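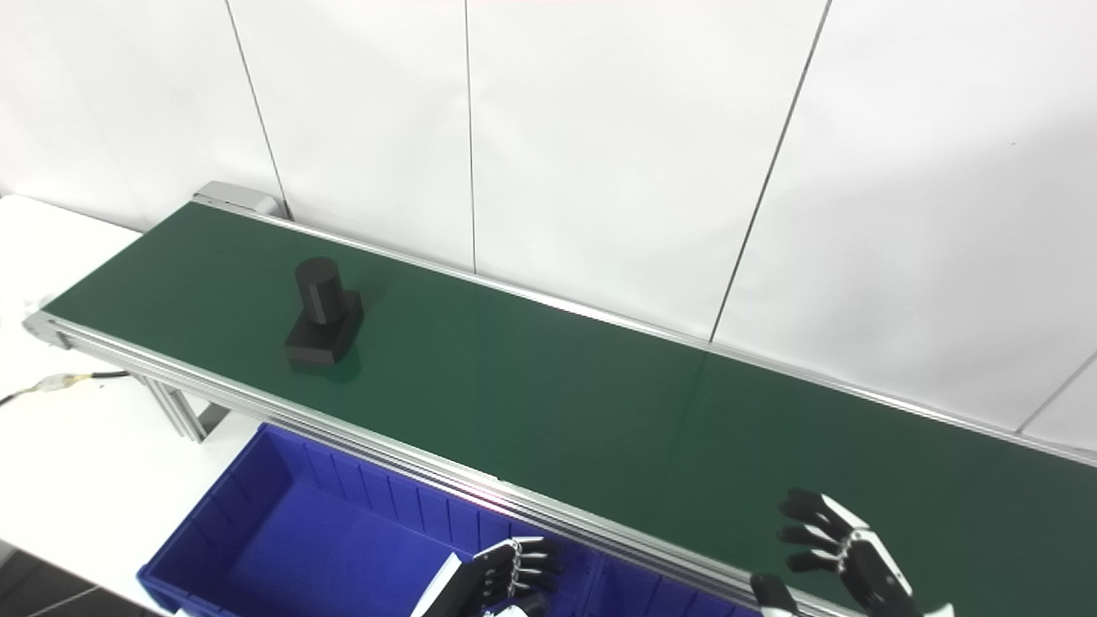 Figura 3. Vista da câmera da cabeça antes da preensão: peça preta sobre a correia verde, mãos abertas junto ao trilho próximo e caixa azul com divisória.

4.2 Percepção e planejamento da preensão

O módulo de percepção recebe as imagens da câmera da cabeça e estima a pose da peça no referencial da esteira. A peça é tratada como um corpo rígido composto por dois volumes, um cilindro vertical e uma base retangular chanfrada (Figura 3). O cilindro é simétrico em torno do próprio eixo e não informa a orientação; o ângulo no plano é obtido apenas pela base, cuja saliência em degrau resolve a ambiguidade de 180 graus.

A segmentação apresentou duas dificuldades. A correia é levemente brilhante e reflete as juntas dos painéis da parede, o que gera bordas falsas na direção vertical da imagem. Além disso, a sombra ao lado da base tem luminância próxima à do plástico preto. Para reduzir os dois efeitos, a rede foi treinada com 2000 recortes anotados, em lotes de 64, com variação artificial de brilho e de reflexos. Os trilhos de alumínio são usados como referência geométrica: as duas retas são ajustadas a cada quadro e corrigem o erro residual da calibração extrínseca.

A pose estimada é enviada ao planejador Sendwood, que escolhe a mão e o ponto de contato. A mão direita tem prioridade quando a trajetória não cruza o volume reservado à esquerda. O Sendwood gera até 80 candidatos de preensão por ciclo e descarta os que levam os dedos a menos da distância de segurança dos trilhos – restrição importante para peças próximas à borda frontal, como a da Figura 3. Os candidatos restantes são ordenados pelo custo articular.

O ciclo de planejamento tem limite de 200 ms. Se nenhum candidato é aceito nesse intervalo, as mãos mantêm a postura aberta e uma nova estimativa é solicitada. O destino na caixa é definido por compartimento, e a divisória interna entra no modelo de colisão como um plano fino. Cabos sobre a mesa não são modelados – a região à esquerda da esteira é excluída por inteiro do espaço de trabalho.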